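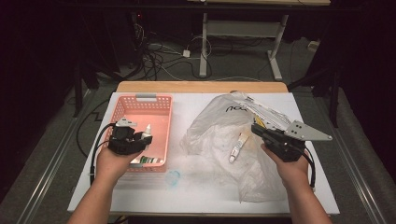
Chemical storage check for the housekeeping rooms, September round, Kokton guest house. I made this check with the same list as in spring, but I added more comments, because last time the owner told me that only "yes" and "no" is difficult to work with. Small items are the ones which give the most trouble in this kind of building. A small white bottle with a pointed cap, like the one standing in the pink basket, is easy to pick up and easy to mix with another one, so for this round I checked every small container separately and did not accept "it is in the basket" as an answer. Baskets with holes in the walls are allowed for carrying. For storage of liquids they are not allowed, please see item 5.

Checked by: Tassanee Chaimongkol
Present for the house: Chidubem Ojo
Start: 8:30 in the morning
Areas: linen room, cleaning closet on the ground floor, cleaning closet upstairs, laundry, outside shed

Marks used: OK = in order. FIX = must be corrected before the next round. NOW = corrected while I was present.

1. Doors of the closets close and lock
Ground floor: OK
Upstairs: FIX
Comment: The lock upstairs turns, but the door must be lifted a little by the handle. The staff know this and do it well. A new person will not know it and will leave the door open. The lower hinge is loose. Please replace the screws with longer ones.

2. Every container has a label with the name of the product
Ground floor: OK
Upstairs: NOW
Laundry: FIX
Comment: Upstairs one spray bottle had a label which was washed away. Mr. Ojo emptied it and put it out of use. In the laundry there is a can with handwriting that I read as "soft" and he read as "soda". If two persons read two different words, it is not a label.

3. No product is kept in a food or drink container
All areas: OK
Comment: In spring there was a juice bottle with descaler in the laundry. It is gone and I am glad to write this.

4. Acid products and bleach products are kept on separate shelves
Ground floor: OK
Upstairs: OK
Laundry: FIX
Comment: The descaler is on the upper shelf and the bleach is directly under it. They are apart, but if the upper one leaks it will go down on the lower one. Put both on the lowest level, one on the left side and one on the right side, each in its own tray.

5. Liquids stand in a tray which can hold a leak
Ground floor: OK
Upstairs: FIX
Laundry: FIX
Comment: The trays must be closed at the bottom and at the sides. The Flindex floor cleaner is sold in 1000 ml bottles and the present tray upstairs is too shallow for one of these. Same remark as in spring.

6. Safety sheets are present and can be found
All areas: FIX
Comment: The folder is in the office behind the reception. The office is locked after 8 in the evening and the evening cleaner has no key. Please make a second folder for the ground floor closet. The sheet for the Kapoor stain remover is missing also from the first folder.

7. Gloves and eye protection
Ground floor: OK
Upstairs: OK
Laundry: OK
Comment: Gloves in two sizes, clean and dry. One pair of glasses is scratched but it is still possible to see through it well. I would change it before winter.

8. Plastic bags
Ground floor: OK
Laundry: NOW
Comment: Used bags were lying on the floor between the machines. They are slippery on tiles. They were collected while I was there. A hook on the wall would be enough for them.

9. Quantity in storage
Shed: FIX
Comment: The house rule is not more than 30 liters of Zorach degreaser in the shed. There is more than this. I understand that the price is better for a big order, but then the rule should be changed in writing, or the order should be smaller.

10. Ventilation
Ground floor: OK
Upstairs: OK
Shed: FIX
Comment: The lower opening in the shed is blocked by a stack of old floor tiles. Move the tiles, they can stay outside.

Mr. Ojo has received a copy of this list and will fill in the dates for items 1, 5 and 6 himself. For item 9 he must first ask the owner. Next round will start with the laundry.

T. Chaimongkol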